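4. SETTING UP A REPAYMENT SCHEDULE

Work through this section once for each borrower. Kanow Loan Desk will let you skip ahead, and will then let you find out in December what you skipped.

Before you begin: have the signed term sheet in front of you. The draft with the nicer numbers doesn't count.

1. From the main menu, choose Borrowers, then New Schedule. If the button is gray, someone else has the file open. It is usually the person who told you to open it.

2. Enter the borrower's name exactly as it appears on the term sheet. "Fajardo Power" and "Fajardo Power Co." are two borrowers to Kanow, and each will get its own bill.

3. Set the loan type to Restructured. The Standard setting has no moratorium field.

4. In Principal, type the amount in millions. For a loan of 800 million, type 800. Typing all the zeros produces a loan larger than most countries, and the software will accept it politely.

5. In Share Taken Over, enter the percentage moving to the guarantor. In the sample file this is 70. The remainder stays with the original lender and fills in by itself.

6. In Moratorium, enter the number of quarters before the first principal payment. The limit is 16. Interest keeps running during this time, whatever the borrower's finance director remembers from the meeting.

7. Click Build. The schedule opens in a new tab.

CAUTION: Do not click Build twice. The second click adds a second schedule on top of the first, and removing it takes a call to support.

Note: If the last payment is a few cents off, leave it alone. Rounding is swept up at year end. Senad Dervishi on the support line has explained this to a great many careful people and will explain it to you, too.

4.1 Checking the result

1. Open the Summary tab and compare Total Principal with the term sheet.

2. Look for warning 122. It means a payment date falls on a bank holiday. Pick Next Business Day unless the term sheet says otherwise.

3. If you use the Lutari rate feed, confirm that the rate date is today's. The feed updates at 6 a.m. and sulks on public holidays.

4. Save, then lock. A locked schedule can be reopened only by an administrator, so be nice to yours.

Changing the borrower's country or currency is covered in Section 5. Brinlow users should start at 5.3.

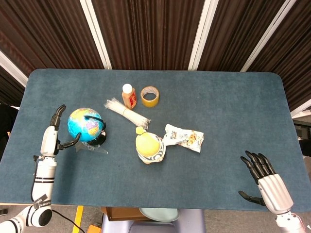 Fig. 4. Desk globe on a felt-covered table.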